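Valari protective sheeting, clear, 75 ft roll: workshop review
Reviewed by Behrouz Golestani
Jun 16, 2022

Rating: 4 out of 5

Background

I buy clear sheeting for covering parts between jobs. The previous stock was Montoya, which split along the fold lines when it was pulled around a corner. Meenakshi Kartha in purchasing ordered the Valari under part number 3381, and I have now used 11 rolls of it. All were paid for at list price.

The requirement is simple. The sheet has to keep grit off smooth surfaces, stay where it is put, and let me identify the part underneath without lifting it.

Fit around awkward shapes

Flat panels are no test of a sheet like this. Pipe elbows, ribbed hose and brackets with exposed bolt heads are where most film fails. The Valari is thin enough to gather by hand and stiff enough to hold the gather for a while before it relaxes.
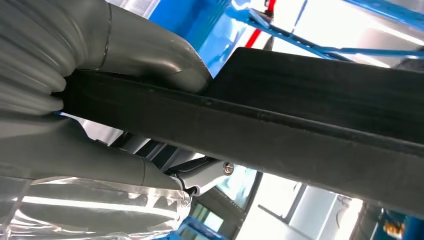 My practice is to cut generously, lay the middle of the piece down first and work the slack outward. Pulling the film tight over a washer or a bracket edge will start a tear, and once started it runs quickly. Leave slack at those points. I lost two pieces learning the limit and none after that.

Visibility is good in a single layer. Gray on gray is the hardest case, and I can still pick out the outline of a part. Wherever the film creases it throws strong reflections under overhead light, so reading a small stamped number means smoothing the sheet with a thumb first. Doubled over, it is too hazy for that.

Static and dust

The film picks up dust from the cut edge inward. On matte black surfaces this matters, as pale specks show clearly when the sheet comes off. Wipe the part before covering it and again after. Kai-wen Chou compared it with the Sasel film and found the Sasel slightly cleaner on removal. It also costs 19 dollars more per roll.

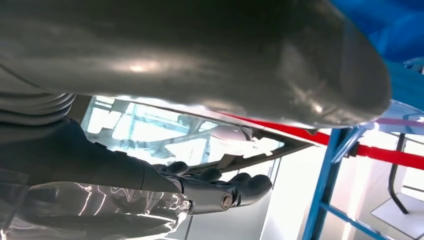 Cutting and storage

A hooked blade cuts it cleanly. Scissors snag unless they are new. The cardboard core is weak and flattens if rolls are stacked on their sides, after which the film feeds unevenly. Store them upright.

Used pieces can be folded and used again, though the creases stay in and the clarity drops each time. I discard after the third use.

Verdict

Good conformability, acceptable clarity, poor core. One point off for the core and the dust pickup. I have reordered.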